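Carnstead Doors and Towels – read me first

Version note, 26 Nov 2024. Put together by me, Ingvild Åberg, with a lot of nagging and some very good lists from Holger Engström.

What's in it

This is a small set of short notes and pictures on ordinary household bits: doors, handles, tiled walls, laundry, baskets. There are 171 entries in the room list and 178 in the towel list, and the two lists share their tag names so you can search them together. I started it in July because I was fed up with home collections that had forty kinds of sofa and no laundry at all (Holger had been fed up for longer).

Doors get their own tag, and we note the finish, the panels and the handle separately. A varnished wooden panel door with a silver lever handle goes in as "door, wood, panelled, lever". Walls next to doors go in too, so you'll find marble-look tile under "wall, tile, polished" – please don't file it under "stone", I've had to undo that more than once!

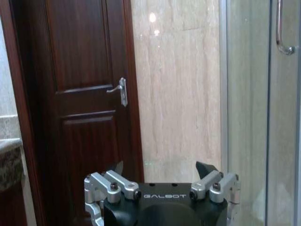
Do I need to tag the handle if the door is already tagged?
Please do. The handle has its own line in the list, with lever or knob first and the finish after it, and plenty of people search for handles and don't care a bit about the door.

Towels and baskets

The towel list is the one I'm fondest of. We tag by cloth first (terry, waffle, flat weave), then colour, then how it's lying: folded, bunched, hanging or draped. If it's doing two of those, use both tags. Baskets are tagged by what they're made of and the colour, so "basket, wire, red" and so on. Wenel is the sheet with all the allowed words in it, and Ekinci is the older one, which I keep only so that old links still work.
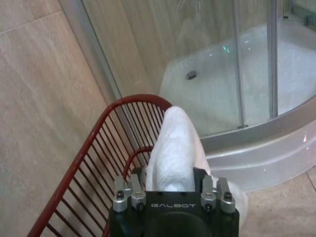 White terry towel, bunched, beside a dark red wire basket.

Known gaps

Bath mats are thin on the ground. Flannels are still mixed up with hand towels in Ekinci, and I haven't had the heart to sort them out. The Clumemex export drops the second tag if you leave a space after the comma – check yours before you send it over.

Fixes and additions to me or Holger, either is fine.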